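Feven Lemma
Mon 9 January

Resolution for the year: own fewer cups. There are two of us in this flat and the cupboard above the kettle has 16 cups in it, which is a cup for every friend we have and several we've fallen out with.

Feven Lemma
Rules, as agreed with Wubit over toast: if it's chipped, it goes. If neither of us can remember where it came from, it goes. If it says Niltanel Annual Conference on it, it goes tonight, under cover of darkness.

Feven Lemma
Wubit has already broken the rules. She is "keeping one for pens". She has a pen pot. It is also a cup.

Feven Lemma
And then we get to the amber glass ones. My aunt had these. Your aunt had these. Every aunt was issued with a set on her wedding day and told to serve squash in them until further notice.
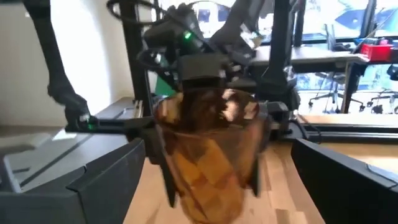 Amber, faceted, wider at the top. Goes the colour of honey towards the bottom.

Feven Lemma
I was going to be strict about it. I had the box open and the newspaper ready. Then I made the mistake of looking through one, and now everything in life looks like November at four in the afternoon and I've gone soft.

Feven Lemma
Katherine Chávez has replied to say they're "worth something now". Katherine, you said that about the fondue set. The fondue set is still in my hall.

Feven Lemma
Looked it up anyway. A shop called Greenberg wants £72 for a set. You could get a whole aunt for that.

Feven Lemma
To everyone asking: no, I don't put them in the dishwasher. I wash them by hand, like a person in a costume drama, and dry them with the tea towel we aren't allowed to use for anything else.

Feven Lemma
Final score. Out: 8, including the conference one and a mug shaped like a boot. Staying: the other 8, amber glass included. Wubit has pointed out that this leaves room in the cupboard and has started looking at teapots.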